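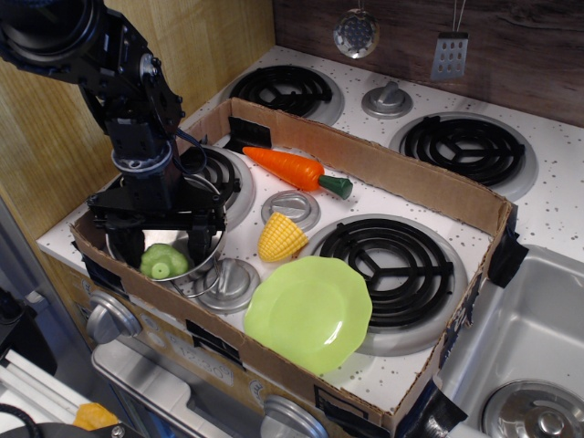 **Prumard is looking for paid participants: teach a robot arm by remote control (Grosach, November 2022)**

We are a small team and we collect examples for a learning system. A person moves the robot arm by remote control, the movement is recorded, and later the system learns from many such recordings. For the next round of our project Clidura we need 16 people who did not work with us before. Experience with robots is not required. We would even like to have some persons who never touched one, as their movements are different from ours and the system needs this variety.

**What you will do**

You sit next to a toy kitchen and guide the arm with a hand controller. Before each attempt you receive one short instruction, for example "put the corn on the plate" or "take the green vegetable out of the pot". You do it in your own way and at your own speed. After the attempt you write one sentence about what you did, in everyday English. Then you move the toys to new places and start again.

An attempt that fails is also kept. Please do not delete it and do not repeat it secretly - mark it as failed on the sheet and continue. If a toy falls outside the cardboard box, stop the arm first and only then pick it up with your hand. 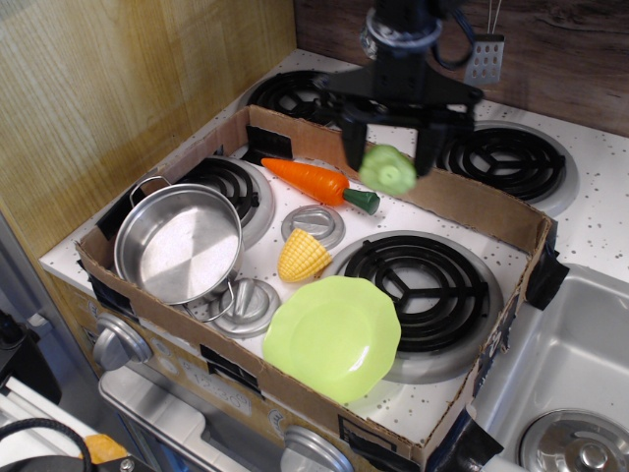 One session takes 2 hours with a break in the middle. We ask every participant for at least two sessions, on different days. In the last round the participants recorded 47 good attempts per session on average, but this is not a target and your payment does not depend on it.

**Who can apply**

- You are 18 or older.
- You can sit and use both hands for the length of a session.
- You read and write English well enough for short sentences. Small mistakes are no problem.
- You see the difference between green, yellow and orange, with or without glasses.

Left-handed people are very welcome, we had too few of them until now.

**Payment and place**

You receive $200 after your second session, by bank transfer. Travel costs inside Grosach are paid separately if you keep the ticket. The sessions take place in the Kuster building, second floor. There is an elevator.

**What we record**

We save the camera pictures of the work area, the positions of the arm and your written sentences. We do not record sound. Your name is stored separately from the recordings, and you can ask us to remove your sessions until the training of the system begins.

**How to apply**

Write a short e-mail to the Clidura team at Prumard, with the subject "Kitchen sessions". Tell us which hand you write with, if you have used a game controller before, and at what times of the day you are free. Please do not send a résumé. The last day to apply is 16 November 2022, and we answer to every message, also when the places are already full.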